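Masar Winter Drive: Frequently Asked Questions

Please read through these before you ring. Most of what we get asked is covered.
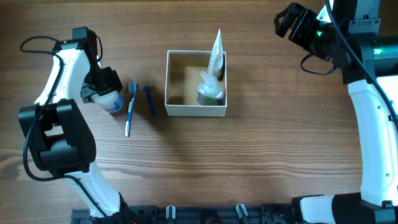 Who runs the drive?
Masar is a small charity that supports families in temporary housing through the colder months. The drive runs out of the Kollotano hall and is coordinated by Britta Thiele.

What do you need most?
Blankets, children's coats, warm socks and unopened toiletries. Coats for ages 4 to 14 always go first. We have plenty of adult scarves at the moment.

Can I give used clothing?
Yes, if it is washed and the zips work. We can't take used underwear, pillows or opened toiletries.

When can I drop things off?
Thursday, from 2 pm until the hall closes at 6. Use the side door on Pitby Street. Please don't leave bags outside overnight.

Can you pick up from my home?
Only for furniture or more than four large bags. Call the office and leave your address and a daytime number.

I'd rather give money. Where does it go?
It goes into the heating fund, which pays overdue power and gas bills directly to the supplier. Last winter the fund helped 86 households. You can give by card at the hall or by bank transfer.

Will I get a tax receipt?
Yes, for gifts of money over $2. We don't issue receipts for goods.

Do you help people outside Pitby?
We cover Pitby and Desmet. If you live further out, call anyway and we will give you the number of a group closer to you.

How do I ask for help for my own family?
Phone or come in on drop-off day. You don't need a referral. Bring a recent bill if you are asking about the heating fund.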